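Handout 2: Visit to the Erberg Laboratory, August 2020

Students should read this handout before the demonstration led by Pankaj Dubey. The group is limited to 14 and will stay behind the marked line whenever the arm is powered.

The demonstration concerns the handling of small objects on a table, such as pens kept in a cup and a drawer unit with round knobs. 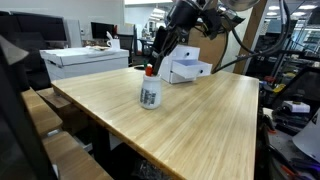 During each attempt, students should note how the gripper approaches the object and at what point the operator intervenes. The record sheet has 31 rows; unused rows may be left blank.

Written notes are to be submitted by the first seminar in October. Questions on the Clorov control software will be taken in that session.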